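Sorting the black mouldings took up most of the morning. They're the big curved shells and trays left over from the Cletlow job, and they had ended up all over the place, so I wanted them in one place before December. The yellow table is the best spot for looking them over. It's long, and the top wipes clean with a damp cloth.
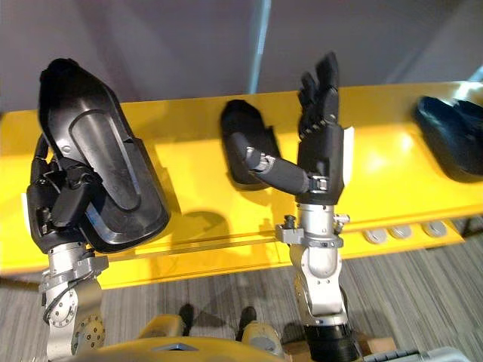

I'm checking for splits along the rims – those are what let us down last time. Anything sound gets kept and anything cracked goes back to Larnar, who take them for regrinding. I got through 39 before lunch and found 3 bad ones.

The white bin is for the keepers. I tried stacking the trays flat and they slid about, so now the larger ones go in on their edges and the small oval pieces go on top. The cardboard stays in as well, as it stops things shifting when the bin is moved.

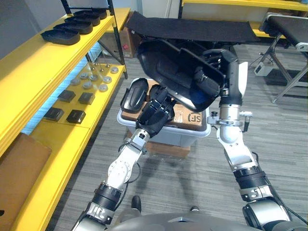
Martim Loureiro reckons I should nest the trays inside one another and forget about edges, and that he got 45 into a bin the same size that way at Beltoter. I'll try it with the next lot.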